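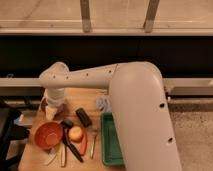
**Prestville, portes ouvertes chez Gatard, 11/12/2018**

Il faut vouloir aller à Prestville en décembre. Le car dépose les visiteurs devant un rond-point orné d'une louche monumentale, offerte par l'entreprise à la commune, et de là on marche le long d'un grillage jusqu'à l'entrée marquée « Livraisons ». L'entrée marquée « Visiteurs » était fermée pour cause de visiteurs, m'a expliqué le gardien, qui voulait éviter l'encombrement.

Gatard fabrique et choisit des choses de cuisine : des bols, des saladiers, des planches, des ustensiles à manche, et depuis quelques années une gamme de vaisselle pour cantines, baptisée Arango, dont tout le monde là-bas parle comme d'un enfant doué mais fatigant. J'y allais pour le bulletin de notre association de cuisiniers amateurs, avec un carnet, un sandwich et l'intention de poser des questions sur les couvercles.

Ruth Ñahui nous attendait dans le hall avec des badges. Le mien portait le nom d'un certain Iulian Avram. Iulian Avram, à deux mètres de moi, portait celui d'une dame absente. Nous avons décidé de rester comme cela, et c'est donc sous son nom que j'ai reçu toute la matinée les compliments destinés à un acheteur de vaisselle pour collectivités.

### L'atelier des bols

On commence par le bruit. L'atelier en produit 1 000 par jour (des bols, pour le bruit je n'ai pas de chiffre) et Wilson Pacheco, le chef d'atelier, a renoncé depuis longtemps à parler par-dessus. Il montre du doigt, il lève un sourcil, on comprend. J'ai compris que la cuisson était délicate, que les bords étaient le vrai problème et que je me trouvais sur le passage du chariot.

Les bols sortent par couleurs. Il y avait du gris, du gris plus foncé, un vert que le catalogue appelle « sauge du matin » et qui m'a rappelé les murs de mon lycée. Dehors, dans le couloir, Wilson Pacheco a retrouvé la voix pour nous dire que le gris représente l'essentiel des ventes. Les gens admirent les couleurs vives en magasin, les prennent en main, les reposent et achètent du gris. Il l'a dit sans amertume, en homme dont la cuisine, a-t-il précisé, est entièrement jaune.

Les pièces mal venues vont dans des caisses sous l'escalier. J'en ai regardé quelques-unes de près et je n'ai rien trouvé à leur reprocher. « Passez la main », m'a dit Ruth Ñahui. J'ai passé la main. Toujours rien. Elle a eu la bonté de changer de sujet.

### La salle d'essai

C'est la partie que je conseille. On y étale sur une table en bois couleur miel ce qui traîne sur n'importe quel plan de travail à sept heures du soir, dans le désordre, et le désordre est soigné. Un bol rond, rouge orangé, légèrement de guingois. Un fruit jaune pâle aux joues roses, pour lequel notre groupe s'est partagé en un parti de la pomme et un parti de la pêche. Une chose orange et allongée qui faisait une carotte très convenable. Un bloc noir rectangulaire, posé de biais, que j'ai pris pour une éponge, Iulian Avram pour une gomme, et sur lequel nous avons échangé des arguments jusqu'au café.

À côté du bol se trouvait aussi un petit machin rond et noir. Bouton ? Bout de manche ? J'ai chez moi un tiroir entier de petits machins ronds et noirs que je garde au cas où l'objet auquel ils manquent reviendrait un jour les réclamer. Cela m'a mis en confiance.

Rocío Benavides, responsable de la salle, tient des propos très fermes sur le plan de travail des particuliers. Elle est d'avis qu'on y laisse trop de choses, que chacun le sait et que tous les conseils de rangement du monde n'y changeront rien. Un bol doit donc supporter d'être posé à la hâte, poussé du coude, rempli de courrier. Elle nous a demandé ce que contenait le nôtre en ce moment. Silence dans le groupe. Puis, peu à peu : des clés, des élastiques, une facture, une gousse d'ail. Un monsieur a dit « des fruits » et personne ne l'a cru.

Elle défend aussi le bois clair, contre la mode des plateaux sombres où, selon elle, on ne retrouve ni l'éponge ni le couteau. J'ai noté la remarque en pensant à l'éponge. Ou à la gomme.

J'ai enfin placé ma question sur les couvercles : pourquoi disparaissent-ils avant les boîtes ? Rocío Benavides a réfléchi assez longtemps pour que je me sente pris au sérieux, puis elle a répondu que Gatard ne faisait pas de couvercles.

### La laverie

On y lave à 90 degrés, encore et encore, la vaisselle Arango, pour voir qui cède le premier, du décor ou de la patience d'Amparo Taipe, qui vide les paniers. Le liseré bleu a tenu. Le liseré rouge de la première série a rosi, et il existe quelque part des cantines où l'on mange dans du rose sans l'avoir commandé. Amparo Taipe trouve cela plus joli. La direction commerciale aussi, maintenant, et la série rose entre au catalogue en juin.

La buée a eu raison de mes lunettes et j'ai fait la fin de cette étape à l'oreille.

### Le déjeuner, puis la boutique

Buffet froid, servi dans de la vaisselle grise. Le café venait d'un distributeur Riker qui ne rend pas la monnaie et l'annonce sur une étiquette manuscrite, soulignée deux fois. Les carottes râpées étaient bonnes. Le parti de la pomme et celui de la pêche ont mangé à des tables séparées, par hasard, je pense.

La boutique d'usine occupe l'ancien garage. Les seconds choix y sont à 10 euros, ce qui explique la file, et les coffrets à 50, ce qui explique l'absence de file de l'autre côté. Comptez du temps pour l'emballage : le papier journal est fourni, le savoir-faire non. J'ai vu des gens bien élevés se disputer un saladier en le tenant chacun par un bord, et j'ai pensé que Wilson Pacheco avait raison au sujet des bords.

J'étais résolu à prendre un bol de couleur. J'en ai soulevé un rouge, je l'ai tourné vers la lumière, je l'ai trouvé superbe. Je suis rentré avec deux gris.

Quelques indications pour qui voudrait y aller :

- la visite se fait sur inscription, au nom qu'on vous donnera ;
- chaussures fermées obligatoires dans l'atelier, vérifiées à l'entrée ;
- le car du retour part du côté louche du rond-point, et il part à l'heure ;
- pour les couvercles, voir ailleurs.

Iulian Avram m'a écrit depuis. Il a reçu par erreur mon invitation à la prochaine visite et moi son devis pour la vaisselle d'un réfectoire. Il maintient que c'était une gomme.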